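Prirholm 주방 질문 게시판 > 유제품·응고류

파니르가 썰면 부서집니다. 산 투입량 문제인지 압착 문제인지 구분이 안 됩니다

유청통비우는중
작성: 2026년 10월

사그 파니르용으로 파니르를 만들고 있는데 결과물이 계속 부서집니다. 한 덩어리로 뭉치기는 합니다. 칼을 대면 단면이 매끈하지 않고 모래알처럼 떨어지고, 팬에 올려 뒤집으면 모서리부터 무너집니다. 맛은 약간 시고, 씹으면 입자가 따로 놉니다. 고무처럼 질긴 쪽과는 반대 증상입니다.

조건을 전부 적습니다.

우유: Larkusness 전유 4,000ml. 포장 표기상 균질 처리 제품이고 살균 방식은 초고온입니다. 유통기한은 넉넉했습니다.

냄비: 삼중 바닥 스테인리스. 가열 중 바닥을 계속 긁었고 눌어붙은 것은 없습니다.

온도: Delholm 탐침 온도계 기준 92도까지 올린 뒤 불을 껐습니다. 온도계는 끓는 물과 얼음물로 확인했고 오차는 무시할 수준입니다.

산: 식초 140ml. 인터넷 조리법에 "우유 1,000ml당 식초 35ml"라고 되어 있어 그대로 환산했습니다. 물에 희석하지 않았고, 한 번에 부었습니다. 제품은 집에 있던 2배 식초이고 산도 표기는 13%입니다.

교반: 식초를 붓고 나서 응고가 고르게 되라고 거품기로 저었습니다. 멈춘 것은 유청이 완전히 분리된 뒤입니다.

배수: 면포에 붓고 찬물로 헹군 뒤 손으로 짰습니다.

압착: 가로세로 12cm짜리 사각 틀에 넣고 위에 물병을 올렸습니다. 물병 무게는 1,000g입니다. 실온에서 한 시간 두고 냉장고로 옮겼습니다.

지난 8월부터 같은 방식으로 여러 번 했고 결과는 매번 비슷합니다. 직전에는 압착 시간을 두 배로 늘렸는데 덩어리가 약간 단단해졌을 뿐 썰면 부서지는 것은 같았습니다. 유청은 맑고 연한 연두색입니다. 응고 자체는 다 된 것으로 봅니다.

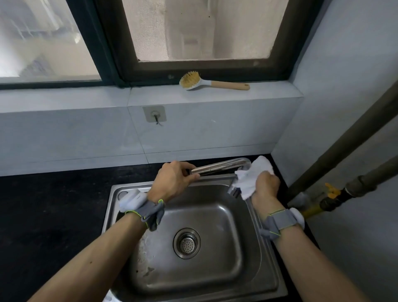

궁금한 것은 다음과 같습니다. 먼저 바꿔야 할 변수가 산인지, 온도인지, 압착 무게인지. 그리고 초고온 살균 우유로는 원래 썰리는 파니르가 안 나오는 것인지. 동네 마트에는 저온 살균 제품이 들어오는 날이 일정하지 않아서 가능하면 지금 우유로 해결하고 싶습니다. 염화칼슘은 가지고 있지 않은데 필요하면 사겠습니다.

Ocampo라는 식당에서 먹은 파니르는 모서리가 각이 서 있었고 카레 안에서도 형태를 유지했습니다. 그 수준까지는 아니어도 뒤집개로 뒤집을 수 있으면 됩니다.

레몬두개

식초 말고 레몬 쓰세요. 저는 레몬 두 개 짜서 넣는데 잘 됩니다. 식초는 냄새도 나고 별로예요. 그리고 꽉 짜세요. 물기 남으면 부서집니다. 우유는 아무거나 써도 상관없었습니다.

 유청통비우는중
 답변 감사합니다. 우유 양이 얼마일 때 레몬 두 개인지 알 수 있을까요.

 레몬두개
 큰 거 한 통이요. 몇 ml인지는 모르겠네요. 안 엉기면 조금 더 짜 넣습니다.

응고점기록

적어 주신 조건에서 문제가 되는 항목은 네 가지이고, 영향이 큰 순서로 쓰면 산의 양, 교반, 우유 살균 방식, 압착입니다. 온도는 그대로 두어도 됩니다.

산의 양

조리법의 35ml는 산도 6~7% 일반 양조식초 기준일 가능성이 높습니다. 13% 제품을 같은 부피로 넣었으면 초산 양이 두 배입니다. 계산하면 140ml에 들어 있는 초산은 18g을 조금 넘습니다. 6.5% 식초였다면 9g 남짓입니다.

파니르에서 목표로 잡는 pH는 응고 직후 유청 기준 5.2~5.4입니다. 우유의 pH는 6.7 부근이고, 여기서 산을 넣으면 카세인 미셀의 전하가 줄고 칼슘 인산염이 녹아 나옵니다. 5.3 부근에서는 칼슘이 아직 어느 정도 남아 있어 단백질 사이를 잡아 줍니다. 그 아래로 내려갈수록 칼슘이 유청으로 빠지고, 카세인의 등전점인 4.6에 가까워지면 입자끼리 서로 붙는 힘보다 입자 하나하나가 수축하는 힘이 우세해집니다. 결과가 말씀하신 모래알 질감과 신맛입니다. 두 증상이 같이 나타나면 산 과다를 먼저 봅니다.

유청이 맑다는 것은 산이 부족하지 않다는 근거는 되지만 과하지 않다는 근거는 되지 않습니다. 과량 투입해도 유청은 맑습니다. 색만으로 판정하지 마십시오.

2배 식초를 계속 쓰실 경우 70ml를 준비하고 같은 양 이상의 더운물로 희석합니다. 저는 전체 부피를 300ml로 맞춥니다. 전량을 다 넣는 것이 아니고, 4분의 3을 넣은 다음부터는 조금씩 추가하면서 유청이 뿌연 흰색에서 연두색으로 바뀌는 지점에서 멈춥니다. 남은 것은 버립니다.

구연산을 쓰면 재현성이 더 좋습니다. 우유 1,000ml당 2g이면 시작점으로 적당하고, 질문하신 양이면 8g입니다. 물 400ml에 녹이고 70도로 데워 넣습니다. 레몬즙은 산도가 과일마다 다르고 같은 과일도 시기에 따라 달라집니다. 향이 필요한 경우가 아니면 권하지 않습니다.

투입 온도

92도까지 올린 것은 문제없습니다. 유청 단백질이 변성되어 카세인에 붙으므로 수율이 오르고 보수력도 좋아집니다. 다만 산을 넣는 시점은 80~85도가 낫습니다. 92도에서 바로 넣으면 입자가 급하게 수축해 작고 단단해집니다. 불을 끄고 뚜껑을 연 채로 식히십시오. 제 냄비에서는 11분 걸립니다. 냄비 두께와 실내 온도에 따라 달라지므로 시간 말고 온도계로 판단합니다.

반대로 70도 아래까지 식힌 뒤 넣으면 응고물이 무르고 수분이 많습니다. 후식용으로 반죽해 쓸 때는 그쪽이 맞지만 굽거나 튀길 파니르에는 맞지 않습니다.

교반

거품기는 쓰지 않습니다. 응고 초기에 형성되는 덩어리를 잘게 끊으면 나중에 눌러도 경계면이 그대로 남습니다. 넓은 주걱으로 냄비 둘레를 따라 천천히 한 방향으로 돌리고, 덩어리가 보이면 횟수를 줄이고, 유청이 분리되면 완전히 멈춥니다. 그 상태로 뚜껑을 덮고 5분에서 10분 둡니다. 이 정치 시간 동안 덩어리끼리 서로 붙습니다. 생략하는 분이 많은데 썰림성에 꽤 영향을 줍니다.

배수와 헹굼

찬물 헹굼은 산미 제거 목적이라면 효과가 있지만 응고물이 식습니다. 식은 커드는 압착해도 융합이 잘 되지 않습니다. 산을 적정량으로 줄이면 헹굴 이유가 거의 없어집니다. 그래도 헹구고 싶으면 60도 이상의 더운물을 한 번만 통과시키고 바로 틀에 넣으십시오. 손으로 비틀어 짜는 것도 하지 마십시오. 표면만 치밀해지고 중심부에 금이 갑니다. 면포를 모아 들고 유청이 줄줄 흐르다가 방울로 바뀔 때까지만 기다립니다.
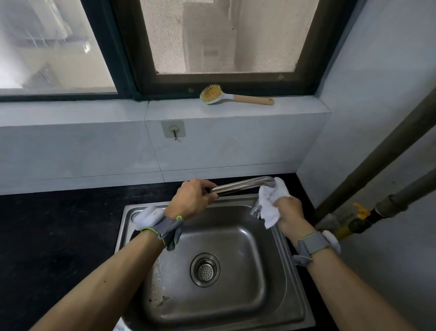 싱크대 수전을 흰 천으로 닦는 모습

압착

압착은 무게로 말하면 비교가 안 되고 면적당 하중으로 환산해야 합니다. 틀 면적이 12×12로 144제곱센티미터이고 물병이 1,000g이면 제곱센티미터당 7g이 안 됩니다. 가볍습니다. 같은 틀에 4,000g을 올리면 28g에 약간 못 미치고, 저는 그 값을 기준으로 씁니다. 처음부터 전량을 올리지 말고 낮은 하중으로 10분, 이후 전량으로 40분을 누릅니다. 초반에 강하게 누르면 바깥층이 먼저 막혀 안쪽 유청이 나오지 못합니다.

누름판이 틀보다 작아서 가장자리가 눌리지 않는 경우도 확인하십시오. 모서리부터 무너진다고 하셨는데 이 원인일 수 있습니다. 면포 주름이 커드 안으로 접혀 들어가도 그 선을 따라 갈라집니다.

압착 시간만 늘린 것이 효과가 작았던 이유는 그때 커드가 이미 식어 있었기 때문으로 보입니다. 융합은 따뜻할 때 대부분 끝나고 이후는 배수만 진행됩니다.

냉각

틀에서 빼서 면포를 벗기고 찬물에 담가 냉장합니다. 두 시간 이상 두어 중심까지 식은 다음 썹니다. 덜 식은 상태에서 썰면 정상적으로 만든 것도 부서집니다. 물에 담근 시간이 하루를 넘으면 표면이 물러지니 그 전에 꺼내 밀폐 용기에 옮기십시오.

우유

초고온 살균 제품으로도 만들 수는 있으나 저온 살균 제품보다 커드가 약합니다. 살균 단계에서 유청 단백질이 이미 카세인 표면에 붙어 있어 미셀끼리 직접 결합하는 면이 줄어듭니다. 균질 처리도 지방구를 작게 만들어 같은 방향으로 작용합니다. 산과 교반을 바로잡으면 뒤집개로 뒤집는 수준은 나옵니다. 모서리에 각이 서는 수준은 우유를 바꿔야 할 것으로 봅니다.

염화칼슘은 우유 1,000ml당 0.2g을 찬물에 녹여 가열 전에 넣습니다. 많이 넣으면 쓴맛이 나고, 가열 중에 먼저 엉길 수 있습니다. 순서상 나중입니다. 산부터 고치고 한 번 만들어 본 뒤에 결정하셔도 늦지 않습니다. 구입하실 때는 반드시 식품첨가물 등급인지 확인하십시오. 제설용은 안 됩니다.

변수는 한 번에 하나씩 바꾸는 것이 원칙이지만 우유 값을 생각하면 산과 교반은 같이 바꾸시기를 권합니다. 둘 다 틀린 방향이 명확합니다.

 유청통비우는중
 산도 표기를 보고도 조리법 쪽 산도를 확인하지 않은 것이 실수였습니다. 구연산 8g, 83도 투입, 주걱으로 교반, 정치 10분으로 다시 해 보겠습니다. 누름판은 재어 보니 틀보다 사방으로 1cm 가까이 작습니다. 도마를 잘라서 새로 맞출 예정입니다. 정치할 때 담요 같은 것으로 보온해야 합니까.

 응고점기록
 필요 없습니다. 뚜껑만 덮으면 4,000ml 정도의 양은 10분 사이에 크게 떨어지지 않습니다. 양이 적으면 다릅니다.

 유청통비우는중
 저울이 1g 단위라서 구연산 계량이 걱정됩니다.

 응고점기록
 한 번에 40g을 녹여 500ml 용액으로 만들고 그중 100ml를 떠서 쓰면 8g입니다. 여기에 물 300ml를 더해 데우십시오. 남은 용액은 냉장 보관하고 다음 번에 같은 방법으로 씁니다. 상온에 오래 두면 곰팡이가 생깁니다.

철판위네모

윗분 답변에 조리 쪽만 보충합니다. 제조가 제대로 되어도 굽는 단계에서 깨지는 경우가 있습니다.

크기는 한 변 2cm가 다루기 쉽습니다. 더 얇게 썰면 뒤집을 때 부러집니다. 칼은 톱니 없는 것을 쓰고, 밀지 말고 위에서 눌러 자릅니다. 칼날에 물을 묻혀 두면 덜 들러붙습니다.

표면 수분은 키친타월로 제거합니다. 물기가 있으면 기름이 튀고 팬에 붙습니다. 산으로 응고시킨 치즈는 가열해도 녹지 않으니 붙는 원인은 대개 수분과 팬 온도입니다. 팬을 먼저 달구고 기름을 두른 뒤 올리고, 바닥면에 갈색 막이 생길 때까지 건드리지 않습니다. 막이 생기면 저절로 떨어집니다. 억지로 긁으면 깨집니다.

구운 다음에는 연한 소금물에 담급니다. 더운물 1,000ml에 소금 10g을 씁니다. 10분이면 겉이 다시 부드러워지고 간도 듭니다. 시금치 소스에는 불을 끄기 직전에 넣고 그 뒤로 세게 젓지 않습니다. 오래 끓이면 내부 수분이 빠져 질겨집니다.

이미 부서진 것은 버릴 필요가 없습니다. 양파와 토마토를 볶다가 넣으면 파니르 부르지가 되고, 원래 으깬 파니르로 하는 요리입니다. 신맛이 강하다고 하셨으니 토마토를 줄이고 양파를 늘리십시오. 강황은 양파를 볶은 뒤에 넣어야 흙내가 덜 납니다.

냉동은 썰어서 합니다. 통째로 얼리면 해동 후에 결이 생기고 부서집니다. 냉동한 것은 굽지 말고 소스에 바로 넣는 편이 낫습니다. 냉장 보관은 사흘 안에 소비하는 것으로 잡고 있습니다. 겉이 미끈거리면 씻어 쓰지 말고 버립니다.

유청 얘기가 없어서 덧붙이면, 산을 줄여 만든 유청은 난이나 로티 반죽에 물 대신 쓸 수 있습니다. 지금까지 나온 것은 초산이 많아서 반죽에 신 냄새가 남을 것입니다.

 유청통비우는중
 부르지는 오늘 저녁에 해 보겠습니다. 남은 덩어리가 절반 있습니다. 소금물에 담그는 것은 튀긴 경우에도 똑같이 합니까.

 철판위네모
 튀긴 경우에 더 필요합니다. 겉이 더 단단해지기 때문에 시간을 조금 늘립니다. 건진 뒤에 짜지 말고 체에 밭쳐 두었다가 소스에 넣으십시오.

 레몬두개
 저도 다음엔 우유 양 재 볼게요.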